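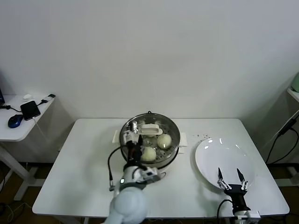 Budget for the second year

Most purchase requests for a two-arm bench robot are built around the price of the arms. At Kernstead we approved one on that basis, and I think we were wrong to. The arms were the part of the cost we understood best, and the quotation from Reinholz was accurate to the penny. Everything we got wrong sat outside it.

Take food handling, which is what our pair was bought for. Moving a steamed bun from a steamer to a plate needs two grippers, a table at the right height and somewhere for the cables to run. It also needs fingertips that can be cleaned and replaced. We ordered one spare set. By August we had used 17, and the replacements came out of a consumables line meant for gloves and paper towels.

Staff time is the larger omission. The request allowed 24 hours for setting up. That covered bolting down, wiring and first motion. It did not cover teaching the task, and teaching has to be repeated whenever the pot or the plate changes. The Flestum site bought the same equipment and entered teaching as a separate line from the start. Their request looked more expensive than ours and was nearly refused for it. Their spending has since stayed closer to plan.

I would make three changes to the form. First, the support contract should be priced for the full planned life of the machine, with the renewal rate in writing. Ours rose by 26 per cent at the first renewal. Second, furniture and power should be included. Tables, shelves and cable routing are cheap, but a project without them waits. Third, each request should hold back 2000 pounds for parts that cannot be named on the day of signing. Finance dislikes unnamed sums. I would still rather defend one than raise four late orders.

The Brilluda line goes to the purchasing meeting next month with arms, grippers and a delivery charge on its request. It should be sent back until the other lines are filled in.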